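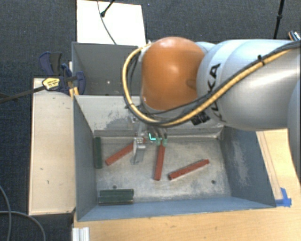

5 February 2019

Bin picking, red and green bars, KUKA cell.

Spent the morning on the grasp planner's end-of-bar problem. It likes the ends. Given a long straight bar with a perfectly good middle, it will put both cups on the last bit of the top face and report a score that would make you proud. The scoring term for distance from the center of mass was in the config all along, with its weight set to 0. The commit is mine, from November.

Weight is now 2. Replayed the 194 saved point clouds from the Steinbach set against it. Picks move toward the middle on the bars lying free. On bars close to a wall it still slides out to the end, and I think fairly: the finger bracket is in the collision model and the wall side is where it wants to go. Mwanahawa says to let it try the approach rotated 180 degrees before giving up on the middle. She said this last month too and I wrote it down somewhere safe.

Segmentation: red fine. Dark green against the slate blue wall is still a coin toss, and the wide green piece comes back as several thin bars because of the lines running along it. Findeo's merge step has a parameter for this, documented as "merge parameter".

Planner timeout is 3000 ms again. Somebody had it at 300 – no name in the log, but the log knows what it did.

Cable bundle: the loop by the orange cover is not in the collision model at all. Wrist rotation limit stays on until it is, which also limits Mwanahawa's idea. Will add a fat capsule and call it a cable.

To do
– capsule
– rerun the wall cases with the flipped approach
– ask Marnness if their driver still drops the vacuum reading on reconnect
– give the config file a comment or 2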